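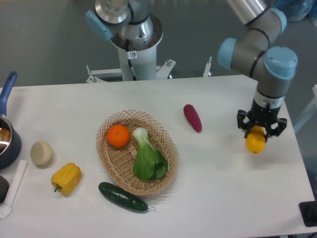 Lemon in hand at the Brellwood open house.

The lemon had been up there long enough for a boy in the second row to eat a granola bar. It was Saturday, June 19, 2021, and the robotics workshop at Brellwood had opened its doors to anyone willing to sign a waiver and stand behind a strip of tape. I did both. I have paid more to see less.

Sabine Sauerland, who runs the place, promised us groceries. She had set out a sweet potato, a cucumber, a yellow pepper and a wicker basket with bok choy and an orange already in it. The software is called Pemel, and its job is to decide what to pick up and how hard to squeeze. "Squeezing is 60 percent of my life," she said, and went off to find a chair for somebody's grandfather.

A woman beside me asked whether it could cook. Jannik Nolte, who writes most of the code, looked at the saucepan for a while before he said no.

He was happier with numbers. The team had logged 351 practice grabs that week and liked 300 of them. I asked about the other 51. He said they were "informative," a word my dentist also uses.

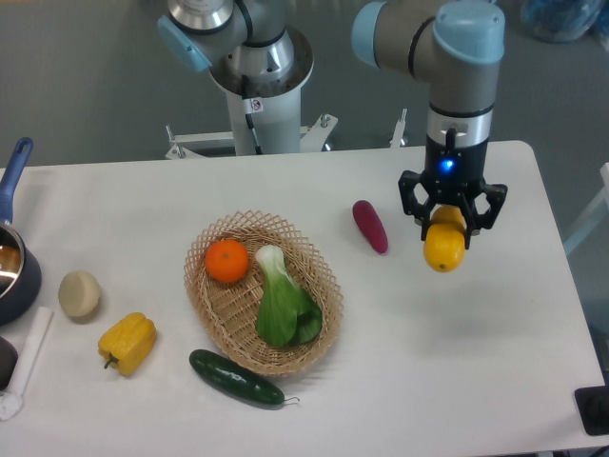 The gripper keeps hold of its lemon, with the basket close by.

There's a second arm across the table, on its own white column. I had hoped for teamwork, maybe a handoff. Sauerland said that was planned for July, when a parts order from Grube comes in, and that I was welcome back.

I counted 44 folding chairs and one working coffee machine, and the line for the machine was longer. By then the granola bar boy had moved up to the tape and was whispering advice to the lemon.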